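제목: Re: Prundia 작업실 공개일 문의
보낸 날짜: 3월 21일 토요일

> Prundia 공개일에 가 보려고 합니다. 양팔 로봇 시연은 예약해야 볼 수 있나요?
> 책상 위 작업도 직접 볼 수 있는지 궁금합니다.

예약 없이 보실 수 있습니다. 저는 오늘 다녀왔습니다. 건물 입구에서 Gravitz 안내판을 따라가면 되고, 시연은 41호실입니다. 방문객은 약 100명이라고 들었습니다. 주차비는 2000원이었습니다.

시연 과제는 배달 음식 상차림입니다. 책상에 짙은 회색 매트를 깔고 그릇과 보냉 쇼핑백을 올려 두었습니다. 두 번째 사진에서는 빨대 꽂힌 음료 컵 바로 옆에 오른팔 그리퍼가 있습니다.

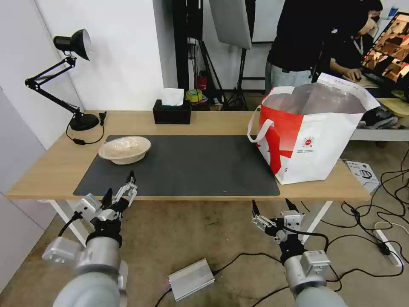
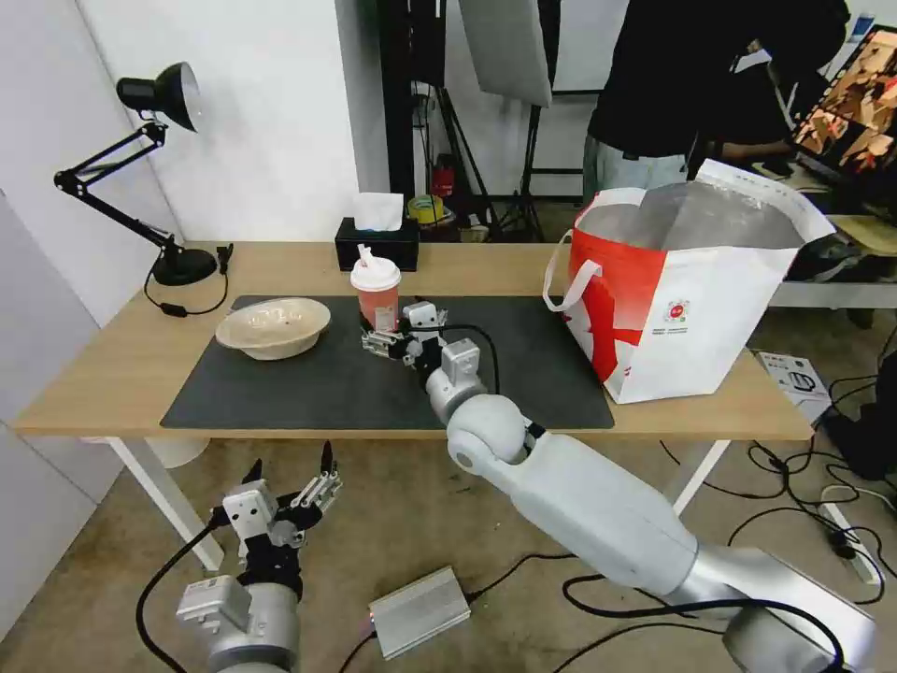

분류: 로봇 > 견학·시연

바닥에 케이블이 많으니 책상 쪽으로 다가갈 때는 발밑을 보세요. 질문은 한 과제가 끝난 뒤에 받습니다. 제어 프로그램 Manalo에 관한 자료는 접수대에 있고 한글판도 있습니다. Brasora 쪽 시연은 시간이 맞지 않아 못 봤습니다. 보신 분이 계시면 목록에 올려 주세요.

다음 공개일은 11월이라고 합니다.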